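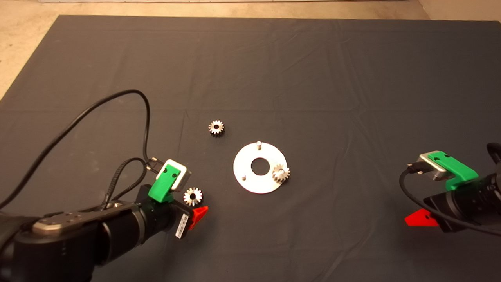 Gear task on the bench mat: plate with pegs, three spur gears, left and right arms with wrist cameras.

Nasunside bench kit: equipment plan and cost notes

Status: working copy, last revised in March. Maintainer: Gifty Mensah.

What is in this repository

Planning files for the two-arm gear bench and for the second bench we want to build next to it. There is no control code and no recorded data here. Those have their own repositories, and access to them is given separately.

Contents

bench_parts.csv -- every part on the bench, one row each, with supplier and unit price
spares.csv -- parts we expect to replace within a year
quotes/ -- supplier quotes as PDF, named by supplier and month
second_bench.csv -- draft order for the second bench
power_and_space.txt -- socket, table and floor requirements
CHANGES.txt -- what was altered and by whom

All prices are in pounds, without VAT or delivery unless the notes column says otherwise. If you add a price, add the month you got it. A price with no month will be removed at the next tidy-up.

The task the budget is built on

The bench is used for gear placing. Small metal spur gears start loose on the mat and have to be put on the upright pegs of a round metal plate. Everything in the order follows from that. The parts are small and shiny, the pegs are short, and a gear has to be lined up with its peg before it will go down. We priced for good close-up cameras and easily changed fingers, and spent very little on lifting capacity.

If your task uses bigger or heavier parts, do not copy the arm section. The camera and mat sections should still be of use.

Main cost lines

Arms. One pair, bought together from Cavska. This is by far the largest line. Ask for the pair price in writing, as the website only shows the price of one. Lead time on our order was longer than quoted, so second_bench.csv allows an extra month.

Wrist cameras. One per arm, from Blomqvist. 2,780 for the two, including leads. Check the lead length before ordering. It has to reach from the wrist, across the mat and off the table with enough slack for the arm's full travel. The leads that came as standard were too short for us and had to be reordered.

Camera brackets. 3D-printed in green filament, in house. 83 covers filament and screws for both arms plus one full set of spares. Printer time is not charged to the project. If you have to send the job out, get a quote first and put it in quotes/.

Gripper fingers. Red plastic. We treat these as consumables and they are listed in spares.csv, not bench_parts.csv.

Plate and gears. Machined by Stilville as a set. The bore and peg sizes must be ordered from the same drawing. Do not mix gears from two batches -- we did this once and lost a morning to it.

Mat. Dark grey fabric, cut to size, 70. It creases when folded, so ask for it on a roll. A plain dark surface was chosen so that bare metal parts show up against it.

Contingency. 1,000 held back for the second bench. It may be spent on leads, fingers or freight without asking. Anything else needs a note to Gifty first.

Not included

Tables, computers, monitors and network points come out of the room budget. Safety training and the yearly electrical check are paid for centrally. Staff time is not costed anywhere in these files, and anyone using them for a grant application will need to work that out for themselves.

Order of buying

1. Arms, as they take longest to arrive.
2. Plate and gears, once the drawing is signed off.
3. Cameras and leads.
4. Brackets. Print these after the cameras are in hand, and test-fit one before printing the rest.
5. Mat and spare fingers.

Known gaps

The spares list is based on one bench and is probably too low for two.
The Cavska quote in quotes/ has lapsed and needs renewing before the order goes in.
There is no price yet for cable clips. Long camera leads lying across the mat are a snagging risk, and we would like them held up off the work on the second bench.
Gear wear has not been measured. The replacement figure is a guess.
Resale value of the arms is left blank on purpose.

Changing these files

Edit the CSV files directly and add a line to CHANGES.txt. Keep the column order, because the totals sheet reads by position. Quotes should be added as received, with no pages removed. Do not put card numbers, account logins or personal addresses in the notes column.

Questions about orders or the second bench go to Gifty Mensah at Nasunside.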